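About us

Lulero is a small company which teaches robots to do work with cables. We started in a rented room behind a printing shop, with one arm, one table and very much patience. Today we have two floors in the Trivari building and 11 colleagues, but the way of working did not change a lot. A person shows the task, the robot records, and the person shows it again.

Our founders are Octavian Mihăilă and Laurențiu Hodoroagă. Octavian repaired radios and later ticket machines, and he is still the one who decides if a connector is properly in its place. Laurențiu comes from control software. They met at a customer where both of them were called for the same broken machine, and they did not agree about the reason. The machine was repaired in the end by Octavian, but Laurențiu likes to say that his explanation was the better one.

What we do

Many factories have robots for heavy and simple movements. Cables are a different matter. A cable is never twice in the same form, it turns when you lift it, and it pulls back when you want to bring it somewhere. For a long time the answer was to give this work to people only, and in many places it is still so. We think that a part of it can be learned by a machine, if somebody with good hands teaches it.

We work in two ways. In the first, the operator takes the arm by hand and leads it through the movement. It is slow, but the operator feels directly when something is stretched too much. In the second, the operator sits at our Bonda station, one metre and a half from the table, and moves the arm from there with two handles. Bonda is our own construction. It has a small delay which we are always trying to make smaller, and a foot pedal to mark the beginning and the end of each demonstration.

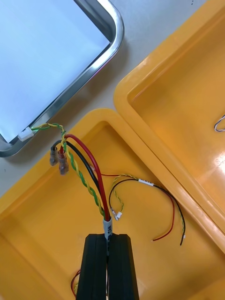 Our first subject is small wire harnesses with a metal-framed panel at one end, and most of our demonstrations are made with them. They look easy to a visitor. The operator must take the bundle in a place where it does not slip and where the ends stay free, and we found that the best place is close to the white label sleeve. With the fingers closed just below it, the red and the black wire with their crimp terminals can hang to one side, and the twisted green-and-yellow pair can go to its little white plug at the corner of the panel without being pulled. If the grip is too low, the bundle turns. If it is too high, the fingers press the wires apart. The yellow trays have thick rims, and new operators learn quickly to lift a little higher than they think is necessary.

For one task we normally record 500 demonstrations. Some 50 of them we do not use for teaching, but keep for checking. We also keep the bad ones, where the operator lost the bundle and took it again, and they are marked separately. Our customers sometimes ask to have them deleted. We prefer to explain first what they are good for, and then the customer decides.

Our operators

The operators are the heart of the company. Most of them came from assembly lines and had never touched a robot before. The training is 53 hours long, and the first day is without any robot: everybody makes the same harness work with their own hands, and talks aloud while doing it. After this comes hand guiding, and only then the Bonda station. An operator works at the station for 50 minutes and then makes a pause - this is a rule and it is also valid for the founders.

Our customers

Our longest cooperation is with Neagu, a family firm that builds control boxes for ventilation. They gave us our first real harnesses and also our first real complaints, for which we are thankful. We are open for small series, and you do not need to have your own robot to begin.

Visit us

In July we open the workshop for schools and for interested people. You can try hand guiding yourself, with one of our operators beside you. Please write to us before, the room is not big. Long hair should be tied and loose bracelets left at home.

Page last changed: 2024-05-25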